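How does a robot go shopping?

I write the instructions for a robot, and my favorite job is teaching it to pick vegetables. First it has to see! Its head camera sends a picture to a program that hunts for colors and shapes - round and red is probably a tomato.

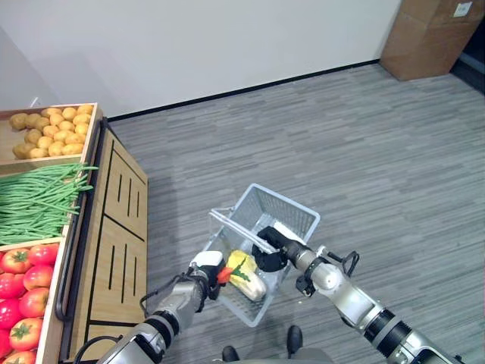

Two arms, one basket, and a pile of potatoes nearby.

Next comes planning. The program imagines a path for each arm and throws out any that would bump the shelf. 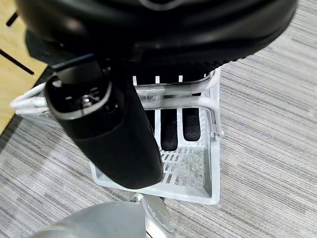 My program is named Altar, and it checks its path 40 times a second. Blink, and it has already checked again (I can't think that fast).
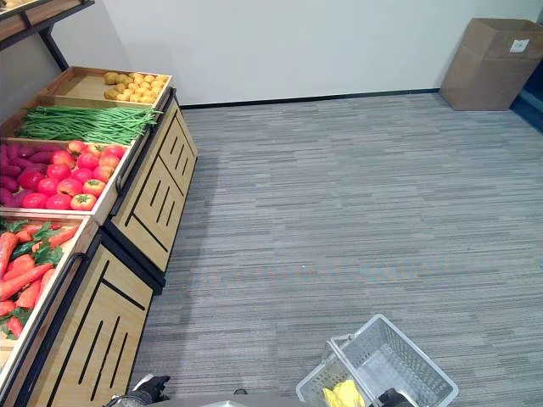

Sometimes it guesses wrong, so I show it more pictures and we try again. Could you tell a potato from a lemon if you'd never seen either one?

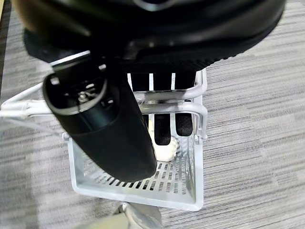 A close-up look at the gripper and the basket.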